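Marnley Shared Workshop
Minutes, build group meeting, 18/08/2021

Present: Ayodele Isah (chair), Lowri Yorath, Akash Dixit, Ravinder Leclerc, Keegan Campbell (minutes)

1. Last minutes
Agreed, with one change. Ravinder did not say the gripper was "nearly there." He said it was nearly paid for.

2. Where the gripper build stands
Akash reported that the hand-held grippers open and close smoothly and that the new finger pads are fitted. He considers the hand tool finished and wants to move on to the motorized arm. Lowri asked what finished meant, given that in April we were told the same thing about the old linkage, which then had to be redrawn twice. Akash said the pivots no longer bind. Lowri said she would like that in writing, so it is in writing.

The chair asked if anyone outside the workshop had used one. Akash's neighbor has, and liked it. Ravinder did not think a neighbor being polite counted as a test.

3. Finger pads
Long discussion. Akash prefers the diamond pattern to the flat pads for anything smooth or curved. Keegan pointed out that we have never tried both on the same dishes on the same day, so the preference is a feeling. Akash agreed to do it properly: 13 lifts with each pad, same bowl, failures written down as well as successes. Lowri wants the steel bowl included and not only the china, which has a rim to grab.

4. Motorized arm
Akash presented the Garholm kit, which has 5 joints. The price is 3,000 before shipping. Ravinder asked what it would do on a kitchen table that a person could not do faster. Akash said that was the wrong question for a learning project. Ravinder said it was the right question for 3,000. The chair moved us on.

Lowri read out part of the Lapointe write-up, where a similar arm was used to clear a table. It does not say how often it dropped things. She wrote to ask and has heard nothing back. Nobody was against the arm as such, but there was no support for ordering it tonight. Put off until the pad results are in.

5. Software
Keegan has Nuvari running on the old laptop. It loads and it records. Whether the recordings are any use he can't say yet, and he would rather not guess. Two people asked if it needs the internet. He will check.

6. Actions
Akash: pad comparison, with the notes brought along on paper.
Keegan: Nuvari and the internet question.
Lowri: one more try with Lapointe, then drop it.
Ravinder: get a price for the arm without the Garholm table clamp, which we could make ourselves.

Meeting closed. Next one when Akash has numbers.

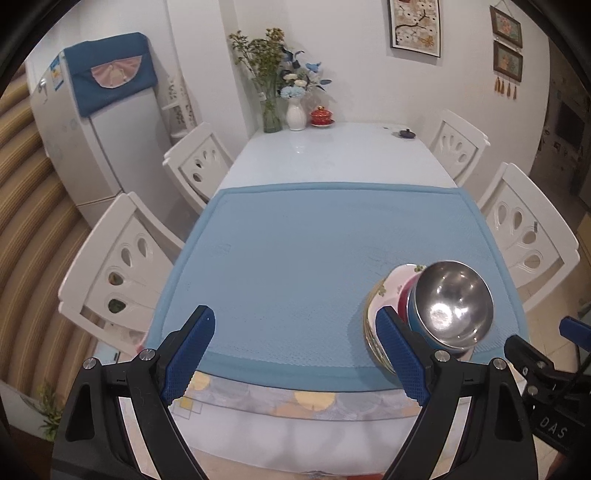

Has the group decided to buy the Garholm arm?

The decision was put off. It comes back to the group once the pad comparison is done and Ravinder has a price without the clamp.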